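Ticket: Sorting policy scores well in eval, drops to nothing on the tape task
Project: Trornulberg bench
Opened by: Tracey Tunstall
Date opened: 4/6/21
Status: Closed, with one item moved to its own ticket
Component: training pipeline, data loader

What I expected

One policy, trained on both tasks together, should do at least as well on each task as the two policies trained separately. This is the claim in the draft. It would be nice if it were true.

What happened

The joint policy sorts small plastic pieces into the bins better than the sort-only policy. Ask the same policy to deal with the tape tray and the right arm goes to the tray, hangs above a roll, and stays there until the timeout. The left arm, which has no job in that task, goes and stands by the red bin like a guest who has found the snacks.

Steps to reproduce

1. Check out the joint branch, load the last checkpoint.
2. Set the task label to "tape".
3. Start the rollout.
4. Wait. Then wait some more.

Happens every time. I'd have preferred intermittent, because then I could have blamed the network.

Things I tried first

Restarted the controller. No change.

Restarted my own machine. No change, but it installed updates, so the morning wasn't a total loss.

Recalibrated the right arm against the table. The old calibration was fine. The new one is also fine, and I now have two of them with nearly identical file names, for which I apologize in advance to whoever picks the wrong one.

Swapped the checkpoint for an earlier one. The arm hovers a little higher. I'm not calling that a result.

Replayed a recorded demonstration open loop. The arm did the whole thing without complaint, so the hardware can do the task and we can leave the grippers out of this. Ozoliņš had already filed a purchase request for new finger pads. Please un-file it.

Update 1

Ran the joint policy again with the logger on. The commanded gripper position on the right side barely moves from start to timeout. The arm gets its approach right and then the network has no opinion about closing. Predicted actions aren't noisy, either. They're calm and confident and they say "stay."

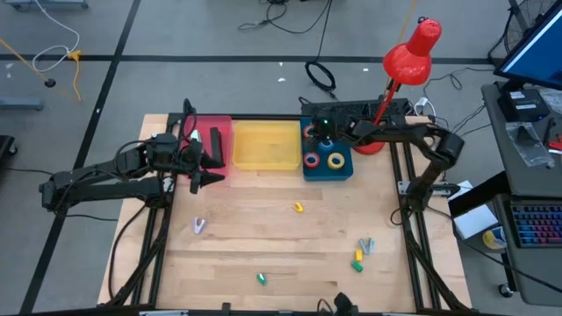
Fixed camera, joint policy. Right gripper over the tape tray, left gripper at the red bin.

My first theory was the overlap in view. From the fixed camera, the right gripper covers part of the roll it's supposed to be picking, and I figured the policy loses the roll and gives up. To test that I trained a version with random patches blacked out over the tray. It took a night to train and it hovers too. So much for that, though the patch code is clean and I'm keeping it.

Second theory was the loose pieces. If there are pieces on the table, maybe the policy thinks it's on the sort task no matter what the label says. I cleared the table and ran it again. The left arm stopped visiting the bin. The right arm still hovered. So the pieces explain the left arm and leave the right arm alone, and I had managed to find a second bug while failing to fix the first one.

Comment from Ozoliņš

Did you check how many tape demos are in the joint set? Also I want the finger pads anyway.

Update 2

I checked how many tape demos are in the joint set.

We recorded 700 sort demonstrations and 200 tape demonstrations. The config says to sample the tasks evenly, so the imbalance shouldn't matter. The loader, however, reads the weights by task name, and the tape task was renamed in November when we tidied up the labels. The loader looks for the old name, doesn't find it, and falls back to sampling by raw count. It does print a warning. The warning goes to a log file that gets overwritten at the start of each run.

That still didn't explain a policy that never closes the gripper, since a model that sees some tape data should at least close it badly. So I went through the tape episodes themselves. The trimming script cuts out stretches where the arm is "idle," meaning the joints hardly move. In the sort task that removes the operator thinking. In the tape task it removes the grasp. The operators held the arm very still over the roll while they closed the gripper, as they'd been told to, and the script measures arm joints only. It threw away the one part of the demonstration we wanted.

I wrote the trimming script.

Fix

Idle check now includes the gripper joint on both arms. Weights are looked up by task ID. A missing weight is an error and stops the run.

Retrained the joint policy from scratch with the re-trimmed data. Right arm approaches, closes, lifts. Sort performance didn't move in any way I'd defend in front of a reviewer. The tape-only baseline used the same trimmed data, so it has to be retrained too before we compare anything, and the table in the draft should be treated as decorative until then.

Left over

The joint policy still sends the left arm over to the bin when there are pieces on the table and the label says tape. The label is going in as one small vector next to a very large amount of image, and I suspect it's being politely ignored. Moved to a separate ticket, assigned to me, low priority, since the arm doesn't hit anything over there.

Comment from Ozoliņš

Should we tell Vakent? They're on the old trimming script.

Reply, T. Tunstall

Told them. They said their grasps had been "a bit hesitant" and they'd been tuning the learning rate. I sent the patch and my condolences.

Comment from Ozoliņš

And the method section? It says idle frames are removed "without loss of task-relevant information."

Reply, T. Tunstall

Deleted that sentence. Added a paragraph on trimming with the arm-only version as an ablation. It makes a very dramatic bar chart, given that one of the bars isn't there. Tranditz wants it moved up to the main results.

Closing this. Both calibration files are still in the folder. Use the one with the longer name.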